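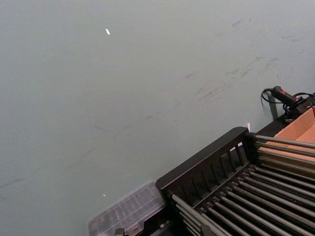 *Wrist view of the Clilen practice station: rack, box and clear container at the ready.*

The Clilen is a bench kit for folks who want a two-arm robot at home and have a corner of a shared workshop to put it in. I'm Tudor Onu, and I put these together at Kinurcombe, where most of my November has gone into getting the gripper plates right (they're on their third version now, and I'm finally fond of them!).

You get both arms, the gripper plates, the wrist camera mounts, and a bag of 216 fasteners that I sort by hand in the evenings with the radio on. Everything else on the bench is plain household stuff, and I'd really encourage you to raid your own kitchen before buying a thing. A dish rack makes a lovely first challenge, all those thin rods to steer around, and a shallow cardboard tray is forgiving if your aim is still a bit off. Tape rolls are my favorite thing to practice grasping, so start with one of those.

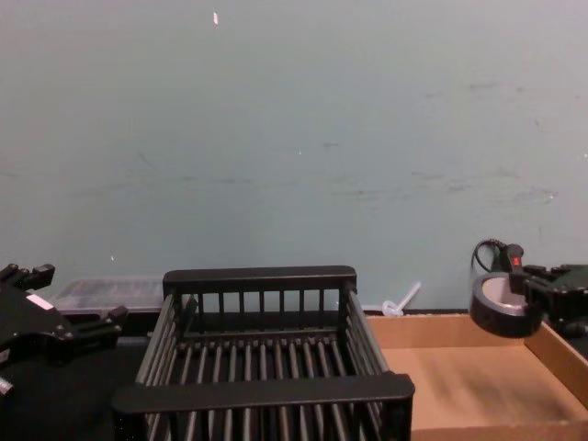

## Fit and ordering

- Cable length, each arm: 300 cm
- Spare finger pads: 20
- Price: $624, pickup at Kinurcombe or shipped through Allside
- Add-on: Zamfir bench clamps, sold in pairs

Please measure your bench before you order, and drop me a note if it's an odd shape. I've fitted these to some pretty strange tables and I'm always glad to talk one through.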